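4.3 Small fiddly jobs: changing a watch strap

I'll admit this was the chore I most looked forward to, and the one I was most wrong about. When Siu-ming Man and I drew up the task list in June, we put strap changing down as a middling job, harder than wiping a worktop and a good deal easier than folding a shirt. People do it at the kitchen table while talking to someone else! It sits nicely between household and shop-floor work, too, as a jeweller or a repair counter does it all day long.

Of the 973 attempts logged across all the chores in this paper, 429 were strap changes. The arms got through the whole job, old piece off and new piece on, 48 times. (I'm counting only runs in which neither of us touched anything. Eirlys Price argued for a kinder rule that forgave one nudge, and her version of the table is in the appendix.) We gave up on a run if the arms made no headway for 70 seconds, which felt generous when we picked it and rather mean once we'd watched a few.

So where does it go wrong? Picking up was mostly fine. A silicone strap is soft, but it is also grippy, and the Lemetti planner seldom dropped one. The trouble starts when the end of the strap has to meet the slot in the case. One hand must keep the case still, the other has to bring in something bendy, and the bit you care about is hidden behind the fingers at exactly the moment you want to see it. The wrist view helps here, and I'd not want to do without it, although it loses sight of the slots as well if the case is gripped across them. A person gets round this by feel. Our arms have very little of that, and the Brindance controller reads a strap that has buckled and a strap that has seated as much the same push.

We left a few odds and ends at the back of the table throughout, a toy car and a toe separator among them, to see whether they would upset the planner. They made no difference that I could find in the logs. Changes in daylight from the window mattered far more, and I wish we'd recorded them properly from the start.

Figure 6 shows the set-up during the strap work.
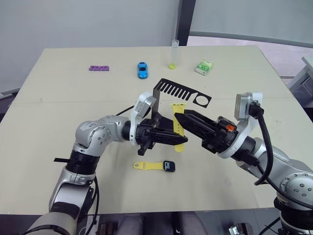
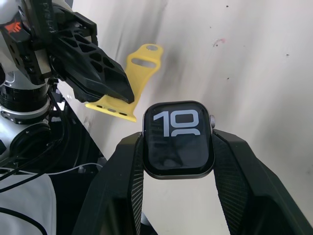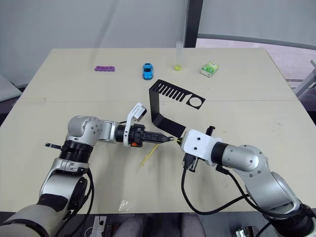

Figure 6. Two-arm work at the strap bench. First: yellow strap piece held up by the right gripper, watch lying on the table in front. Second: wrist view, watch case clamped between two fingers with no strap attached. Third: the two grippers close together over the table, with the slotted black bracket between them.

Would I let it loose on my own watch? Not yet, no. For a shop that could put up with a person stepping in for the last push, I think the sums begin to look different, and section 4.4 has a go at them.

Contact: Millent Group | © 2021 the authors | Back to top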